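Renu Thakur has been asked to train her replacement three times in her working life. The first was a nephew of the owner and the second was a spreadsheet. The third is bolted to a kitchen counter at Huvbridge, and she says it is the only one of them that has never asked her where the good biscuits are.

Thakur came to Coltstead after nineteen years in hotel kitchens, most of them on breakfasts. The company makes the software side of kitchen robots for places that feed people early and cheaply: care homes, budget hotels, the sort of staff canteen where the toast arrives with a sigh. Her job title is "domestic practice lead". She had it put on a mug before anybody could change it.

"It means I put the breakfast things out, the robot has a go at them, and then I put them out again slightly differently," she says. "I used to do that for guests. The guests were ruder but they did eat the food."

The Huvbridge kitchen is up a flight of stairs above a tile showroom. Thakur shares it with Chia-hao Tsai, who runs the arms and who had, by his own account, never laid a table before he took the job. His previous post was at Ševčík, on a line that packed bathroom fittings, where every part turned up facing the same way. He speaks of this the way other people speak of a holiday.

"A tap doesn't bruise," he says. "A tap isn't curved a different amount from the last tap. I had two years of taps and I didn't know how happy I was."

What he has now is fruit, cereal boxes, lids and drawers. The drawers are the part that the customers ask for most, and the part that has taken longest. A person who wants a drawer open pulls it without a thought. Tsai has spent since March on the pull alone, and he can talk about handles for as long as you will let him.

Fruit, toast and handles at Huvbridge.

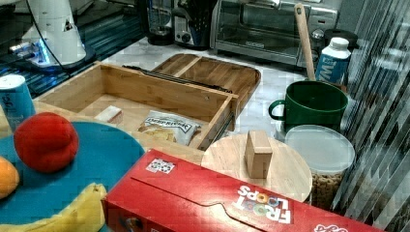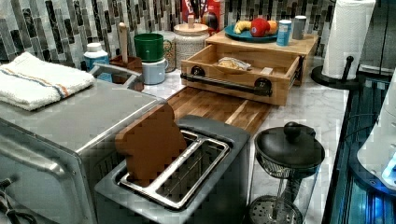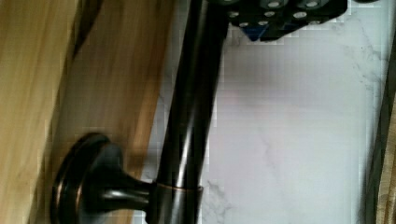
"People in the trade think the arm is the clever bit," Thakur says. "Then they watch it approach a handle and go very quiet. My mum can do it with a baby on her hip."

I ask whether she minds teaching it. She takes a while over this. At her last hotel, she says, there were three people on the early shift, and when one left the other two were told it was a chance to grow. No robot was involved. The manager had simply noticed that breakfast still came out.

"So when someone tells me the machines are coming for the early shift, I say, what early shift? It's one woman and a timer."

Tsai is less breezy. The first customer site, a residential home at Evside, has had a single arm on its breakfast counter for long enough that the staff have stopped filming it. He goes over when something needs adjusting and comes back with a list. The list used to be about the robot. Lately it has been about the staff.

One item was that the kitchen assistants had started tidying for it. They turned the handles of the mugs the same way, squared up the plates and moved the bananas to where they thought it liked them. They had been asked to do none of this. By Tsai's reckoning they were spending longer getting the counter ready for the arm than they had spent on the whole job before.

"They were being kind," he says. "They had a new colleague who was a bit slow and they covered for it. I've had that done for me. But then the managers look at the numbers and think the robot is brilliant, and the assistants get no credit, and they're tired."

Thakur drove over and told them to stop. She says it was the oddest staff meeting she has ever run, and she once had to run one about a swan. She told them to leave the counter how they would leave it for each other, which is to say in a state, and to let the thing fail in front of people. It failed a good deal that week. After that the hours on the rota were put back to what they had been, and they have stayed there.

Pay is a sorer point. The assistants at Evside now know how to stop the arm, restart it and write up what it did wrong, and for this they got a laminated card. Thakur thinks they should have got a raise, and has said so to the home and to her own employer, in roughly the same words. The home has said it will look at it.

"I know what 'look at it' means. I've said it to waiters."

At Coltstead itself the changes are smaller and stranger. Thakur's back has improved. She no longer gets up in the dark. On the other hand she has set the same breakfast about 3,000 times, and has gone off it. She has toast cut out of wood at work and eats porridge at home. Tsai, who used to skip the meal altogether, now catches himself in other people's kitchens working out which way their drawers open.

He also talks to the arm, though he denied it until Thakur did the voice. It is mostly "no" and "nearly".

Would she want one at home? She laughs at that for some time.

"Where would I put it? I've got a galley kitchen and a husband. One of them would have to go, and he can do the drawers."

Tsai is going back to Evside in the morning with a new setting for the grip, and she is going with him, partly to ask about the raise again. They are taking her car. His has a bag of spare parts in the passenger seat, and has had since he started.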